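**Subject:** Re: [cell-maint] Jama cell, finger offset after jaw swap
**From:** Chun-hung Cheng
**To:** cell-maint list

Morena Fabbri wrote:

> Swapped the jaws on the Jama cell Friday and re-taught the home position. Since then the right finger meets the shoe first on every pick and the left closes late. Hayes thinks it is the wrist camera calibration. I think it is the jaws. Force limit is still at the Plornthorpe value. Is it worth re-shimming before I redo the calibration?

Do the jaws first. A calibration done on top of a mechanical offset only hides it, and you will have to repeat it at the next swap.

What I do on the Tendedel cell, which has the same gripper:

1. Drop air, lock out, pull both fingers.
2. Wipe the seats. Grit under one finger is enough to tilt it.
3. Refit with the screws finger tight, close on the 9 mm gauge pin, then torque.
4. Cycle 200 times empty and check the torque again.
5. Load program 337 and run it at low speed on a scrap shoe.

If the gauge pin still sits off center after step 3, add a shim on the late side — no more than two, or the screws run short of thread. 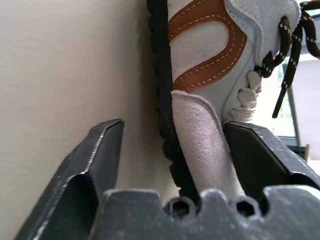
Tab picks are less forgiving than heel picks, so I would not judge the offset from heel picks alone. Set the approach so the tab comes down in the middle of the gap, and watch which finger gets there first. With the right tip already on the suede and up against the bunched lacing while the left is still in open space, I would want the gauge pin reading before touching any camera numbers. Keep lacing out of the grip too. It reads as extra thickness and the force limit trips early.

The scratched bevels can wait. Only the inner faces matter for this, so check those with a straightedge while the fingers are off.

Send the pin reading for both sides when you have it.

Chun-hung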